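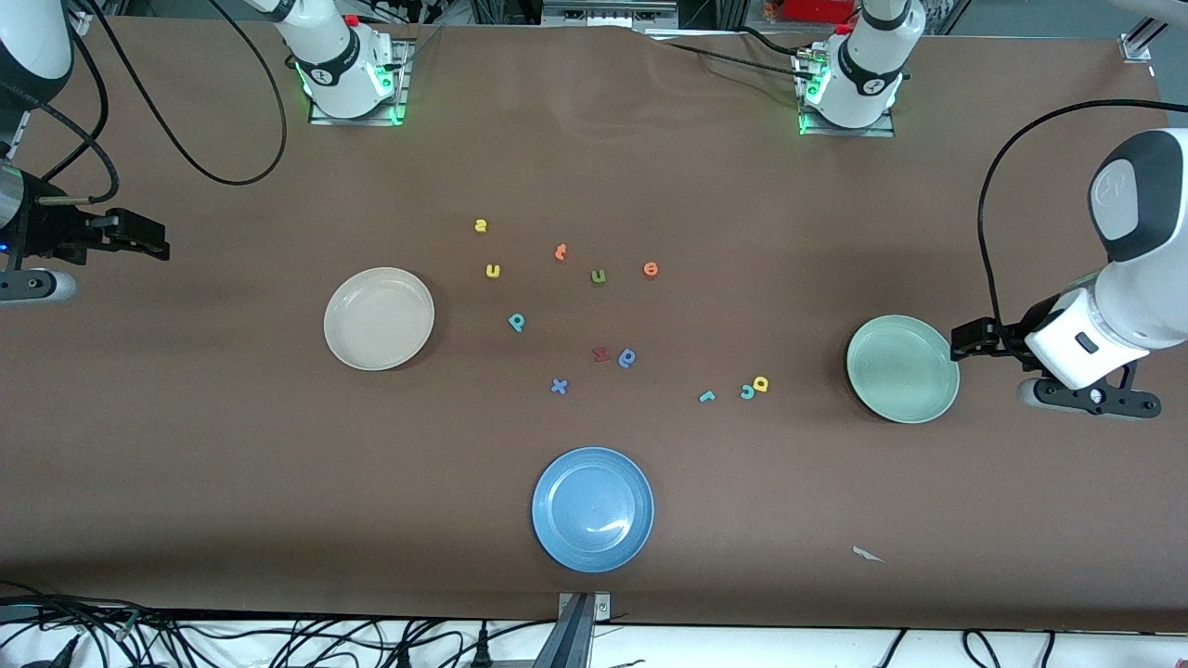
Cilard Letter Kit review: five months with a kid who didn't want to read

I bought the Cilard kit last fall when my son was four and a half and had decided letters were something that happened to other people. He could do the alphabet song all the way through, very loudly, but point at a K on a cereal box and he'd shrug. I'd been reading reviews at midnight like everybody does, this one had 2,687 ratings, and I caved.

The basic set is a tub of small foam letters, a flip book of words and a little parent guide. There's a bigger set with a card deck that's supposed to take you up to 800 words, and I skipped it. I'm glad I did. We're nowhere near needing it, and a friend who has the deck says hers is still in the shrink wrap.

So, the letters. They're light and a little squishy and they don't make a racket when the whole tub goes over, which at our house is every time. I had the Embridge magnetic ones before this (hand-me-downs from my sister) and those were plastic, slippery, and permanently under the fridge. The foam ones are easier for little hands to pinch and pick up. The downside is that they get chewed. My daughter is one and a half and she took a bite out of the R in the first week, so now our R has a limp. If you have a baby in the house, keep the tub up high. The label says ages three and up and they mean it.

My biggest complaint is the mix. You get plenty of X's and Z's and only two E's. Two! Try spelling "cheese" or "eleven" or, in our case, "excavator," which was the one word he was truly motivated to spell. (He got as far as EXCA and then lost interest anyway.) I wrote to Cilard about it and got a friendly reply saying they sell a vowel pack separately. Of course they do.

The flip book is fine. The drawings are cute, the rings are already bending, and a couple of the words are odd picks for a beginner. I don't think my kid has ever seen an urn. We used it for maybe three weeks and then drifted into making up our own words, and that worked a lot better for us.

What really got him going was a tip from Leilani Benavides, who teaches the pre-K room at his school. She told me to quit doing the alphabet in order and start with the letters in his own name, then the names of people he likes. So we did his name for a week. Then Grandpa's. Then the dog's, over and over, because the dog is Otto and it's basically a palindrome party. She also said to say the sound and leave the letter's name for later, so you put down the T and go "tuh" and move along. I felt silly for a couple of days and then I didn't. The guide in the box does mention sounds, but it's on page nine after a lot of talk about learning styles, and I'd never have gotten there on my own.

We do it right after breakfast, before anyone has had a chance to get cranky. Ten minutes, tops. If he wants to stop, we stop. I tried evenings at first and it was a disaster — he was wiped out, I was wiped out, and somebody always ended up crying over a lowercase b.

Oh, lowercase. The Cilard set is capitals only, and I wish I'd noticed that before I ordered. Most of what he sees in actual books is lowercase, so at some point you'll need a second set. I've been looking at the Bralex one, which has both, but it costs nearly twice as much and the reviews are all over the place about the colors fading.

Cleaning is easy enough. I put ours in a mesh bag and swish them around in the sink with dish soap, then leave them on a towel overnight. Don't do what I did and try the dryer on low. The S has never been the same.

Where are we now? It's April, and he can read a dozen or so short words and will sound out others if there's a truck on the page. Would he have gotten there without a tub of foam? Probably, he's five now and his class does this stuff every day. But he asks for the letters himself, and back in the fall he'd leave the room when I opened a book.

Four stars. I'd have gone to five with a few more E's.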